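Community Help > Workshop and Office Furniture > Work Tables

Black work table in front of a curtain: glare and upkeep
Ulla Blomqvist

Our department has taken over a room in which a black work table stands before a dark curtain. I would be grateful for guidance on two matters. The first is how the table top should be cleaned so that it does not become streaked. The second is whether the curtain should be kept clear of the table. The room is used daily by more than 150 people, and a written routine is required.

Jonatan Bakke

Use a damp microfiber cloth and a mild soap solution, then wipe with a second cloth that is dry. Dark tops show every residue, and products containing wax should be avoided. We maintain 168 tables at Plevetau under this routine. Abrasive pads are not permitted, as they leave shiny patches that cannot be removed.

Hok-lam Su

Just vacuum the curtain. Ours came from Kendent and has never been washed.

Marit Fjeld

I agree with the first reply regarding the table. With respect to the curtain, a gap the width of a hand behind the table is sufficient. The hem should end above the floor, and cables should not be allowed to rest against the fabric. 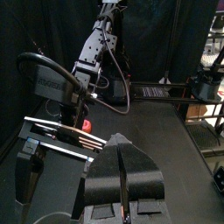
How often should the curtain be vacuumed?

Once a month is adequate for a room in daily use, with a soft brush attachment and from the top downward. Our own rule also calls for a full wash every February, subject to the care label. If the label has been lost, the supplier should be asked before any water is applied.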